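3.2 Storage of brushes between sessions

Brushes at the Multano studio were kept hanging, tips down, on wooden racks of the traditional type. We recorded which brush hung on which hook at the end of each session, giving 352 entries over the study period.

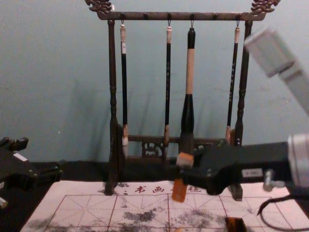
Sheets of paper were laid under the racks to catch drips and were changed weekly. Learners tended to return the thickest brush first and the slender ones after it — a habit that Song also noted among adult beginners. Brushes left lying flat were logged separately and are not included in Table 4.

Figure 3. Brush rack with turned posts and carved finials. Four brushes hang from hooks under the top bar; two of the slender shafts carry gold characters.

Hook order was then compared with the order of use written in the session notes (Section 3.3). Entries with no matching note were dropped.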